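4. Recording your first plug-and-unplug set

By now you have the Kenik grippers paired and the cubes mounted. I wrote this section after showing Kinga Katona how we do it, and she asked so many good questions that I kept most of them in. The method is simple enough: we record a person doing the task with hand-held grippers, then train the policy on those recordings.

Before you start

Clear a table that you can walk up to without stepping on cables. Put the power strip on it with the outlets facing up, and leave the plug you want to practice on in one of the sockets. Any strip will do for a first set.

CAUTION: Use a strip that is not connected to the mains. I know you want to see the little lamp come on at the end - skip it. The policy learns nothing from the lamp.

Steps

1. Start the recorder and wait for both grippers to show up in the Wulleck window. If only one does, unplug its cable at the gripper end and try again.

2. Hold the grippers out over the table with the cubes on top. Keep still for a moment so the tracker can settle. The overhead view reads the marker patterns on the cubes, and that's how we get the position of each hand.

3. Press the left trigger to begin an episode.

4. Steady the strip with one gripper and pull the plug with the other. Go slower than feels natural! My early episodes were all far too quick, and Bjarke Thorlacius made me throw the lot out (he was right).

5. Put the plug back in, open both jaws, and bring your hands back to where you started.

6. Press the left trigger again to close the episode.

NOTE: Try not to tip a cube so far that your own forearm covers it. A short dropout gets filled in, but a long one spoils the episode.
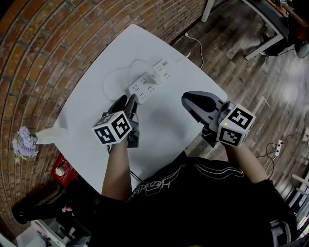
How many episodes do I need before training is worth it?
Plan on 221 for a single plug and a single strip. With 72 our policy found the plug and then let go of it too early, so don't judge the method on a small set.

Checking the set

7. Open the review page and play back every episode at double speed. Mark any where a hand jumps.

8. Hold back 40 episodes for testing and don't peek at them while you tune. I've done it, and my numbers looked lovely until we ran the real arm.

9. Move the strip and the loose cord a little before your next session. Our policy got lazy when they always sat in the same spot - it reached for the place and ignored the plug.

If the review page shows both hands swapped, go back to section 3 and redo the cube assignment.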